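Workshop notebook – packing and wrapping
September, entry by Rania Twal
Shares 3 | Comments 2

Started 14:10. Carried on with the wrap trials for small glass. Foam fruit net is still the front runner over tissue: it grips the bottle, takes up no room flat, and can be used again. We have 638 nets left from the Grultville box of 900, so no need to reorder before the Wurnuddale parcels go.

Method as agreed with Lemlem. Bunch the net lengthwise into a rough cylinder, then take thin white string round the middle, several turns, crossing on the diagonal. Straight turns slide towards one end once the foam is squeezed. Diagonal turns bite into the openings and stay put. Cut length now fixed at 50 cm; anything shorter leaves no tail to tie.

Pull the string until the foam waists slightly, then stop. Overtightened nets keep the crease and are no use for a second wrap.

Labels: Dalal found that bare string marks printed paper if it sits directly on it. Keep foam between the two at all times, and check the cap is fully down before the net goes on. Dark bottles with black caps are awkward – a cap half a turn loose looks the same as a tight one. Check by hand.

Working on a soft surface is fine for wrapping and poor for tying. Anas prefers a board under the knot. I have no strong view.

To do: ask Lama whether the Sayegh string comes in a heavier grade. Repeat the shake test with two nets per bottle. Copy the cut length into the Pestotmont sheet, which still has the old figure.

This site uses cookies. Accept | Settings 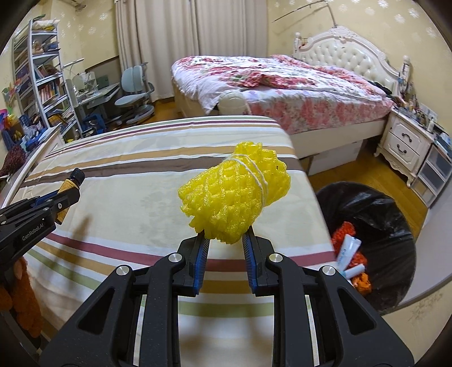
Stopped 16:40. Scissors need sharpening before the next session, and the string should go back on its spool, end taped down.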